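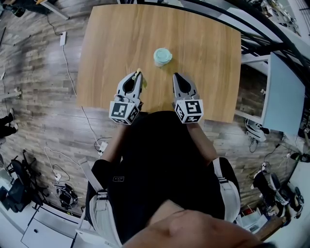
Page last changed: January, 4:15 p.m.

Ollach Table Oil, 1,000 ml
Made by Fukuda. Sold by Cekmont.
$53.00 per can
In stock, ships from our warehouse

Overview

Ollach is a penetrating oil for indoor wooden furniture. It is meant mainly for tabletops, desks, benches and shelves, and it works on new bare wood as well as on older pieces that have been sanded back. It soaks into the surface and leaves a low sheen. It does not build a thick film, so you will still feel the grain under your hand when it has cured.

We carry one size, the 1,000 ml can. Fukuda also makes a small bottle for touch-ups, which we do not stock at present. We shipped 3,679 cans last year, most of them to furniture shops and school woodshops, with the rest going to people doing one table at home.

Ollach comes in three colors: Clear, Pale and Brown. Clear warms the wood slightly, much as a wet rag would. Pale has a little white pigment and keeps light woods from going yellow. Brown is a stain and oil in one and should be stirred often while you work. All three can be mixed with each other. They should not be mixed with any other maker's product.

What is in the can

One can of oil, one stir stick and a folded instruction sheet. Applicators are sold separately. We recommend the Clolla pad, a flat felt pad with a clip-on handle, but any clean cotton cloth without lint will do. Foam brushes tend to leave too much oil on the surface.

Before you start

Work at normal room temperature with a window open. Take everything off the table, and remove the legs if that is easy to do. Old wax has to come off completely. Old varnish or lacquer also has to come off, and this is the part that takes the most time. Ollach will not soak through a film finish, and if you put it on top of one it will stay sticky.

Sand with the grain. Finish with a medium-fine paper. Going finer than that closes up the surface and less oil gets in, which shows later as pale patches where cups and plates are set down most. Vacuum the dust, wipe with a barely damp cloth and let the top dry overnight.

Try the oil on the underside first. Color varies from one board to the next, and the swatches on our color card were done on oak.

Applying the first coat

Stir the can from the bottom. Pour a small amount onto the wood and spread it with the pad, following the grain. Keep adding oil to any spot that goes dull. End grain drinks much more than the face of the board and will need oil added several times.

Leave it for 30 minutes. Then wipe off everything that is still on the surface, using dry cloths, and keep changing them as they fill up. The top should feel almost dry when you are done wiping. Look across it at a low angle toward a window or a lamp, and wipe again anywhere you see a shiny patch.

Let the first coat dry overnight.

Second coat

Rub the surface lightly with a fine pad, wipe off the dust and repeat. The second coat takes much less oil. Two coats are enough for a desk or a shelf. For a kitchen or dining table we suggest a third coat on the top only.

Drying and use

The table can be used with care the day after the last coat. Full cure takes two weeks. Until then, do not leave anything damp standing on it, and do not cover it with a cloth or a plastic sheet. Books and paper can pick up oil during the first few days.

Once cured, the surface resists water, coffee, tea and ordinary food spills if they are wiped up the same day. It does not resist strong cleaners, nail polish remover or hot pans. Use a trivet.

Coverage

Coverage depends on the wood. One can will do two coats on both sides of a large dining table in most hardwoods, with some left over. Softwoods such as pine and fir take more. If you are doing several tables of the same color, buy all the oil at once and check that the batch number on the lids matches. This matters most with Brown.

Routine care

Wipe the table with a damp cloth and dry it afterward. A little dish soap in the water is fine. Skip spray polishes, especially any that contain silicone, as later coats of oil will not take evenly over them.

A table in daily use will want a fresh coat once a year or so. The usual sign is that water drops stop beading and leave a dark spot for a few minutes. Clean the top, let it dry, rub in a thin coat and wipe it off after 30 minutes as before. You do not need to sand first unless there are scratches.

Small repairs

A scratch, a ring or a rough spot can be fixed by itself. Sand only the damaged spot, feather the edges, and oil it with the same color. It will look a shade lighter at first. On oak and ash the difference usually goes away within a month. On cherry it can take longer, and if that bothers you it is better to sand the whole board from end to end.

Black marks on oak come from iron, often from a wet can or steel wool. Oil will not cover them. They have to be treated with a wood bleach before oiling, and that should be tested out of sight as well.

Safety

Cloths soaked in oil can heat up and catch fire by themselves. Do not pile them up or throw them in the trash while they are wet. Lay them flat outdoors to dry, or put them in a metal can filled with water and close the lid. This also applies to used Clolla pads and to sanding dust that has oil in it.

Keep the can away from children and from open flames. Wear gloves. The oil in liquid form is harmful if swallowed. Safety data sheets for all three colors are available from our office on request.

Storage

Close the lid tightly and store the can where it will not freeze. Unopened cans keep for three years. Once opened, use the oil within a year. A skin on top of the oil can be lifted off in one piece and the oil below it used, provided it is still thin. If it has started to gel, discard it at a paint drop-off site.

Notes from the shop

Noboru Tsuji handles finishing questions for us and has used Ollach on most of the benches in our own workroom. His advice to first-time users is to put on less than they think they need and to have twice as many cloths ready as seems sensible. Nearly all the calls he gets about sticky tables are about oil that was not wiped off. If that has happened to you, put a little fresh oil on the sticky area, rub until it loosens, and wipe it all away. If it has been sticky for more than a week, it may have to be scraped.

Vidar Bråten in our warehouse asks that you check the lid for dents before you sign for a delivery. Dented lids leak once the can is tipped. We replace leaking cans free of charge if you tell us within 30 days.

Common questions

Can I use it on a floor? No. Fukuda makes a separate floor oil that cures harder.

Can I use it on a cutting board? We do not recommend it. Knife cuts open the surface and the board would need oil constantly.

Can I use it outdoors? No. It has no protection against sun, and it will turn gray within a season.

Will it work on veneer? Yes, if the veneer is bare wood and has not been sealed at the factory. Sand by hand and go easy at the edges.

Can I put varnish over it later? Only after a full cure and a light sanding, and we would test it first.

Ordering

Orders placed before noon go out the same day. Because it is classed as a combustible liquid, Ollach ships by ground only and cannot be sent to a post office box. Shops ordering a full case should call for the trade price. Unopened cans can be returned within 30 days. Opened cans and custom mixes cannot.

Related items

Clolla applicator pad with handle
Clolla replacement felts, pack of four
Ollach color card
Fukuda cotton wiping cloths, by the box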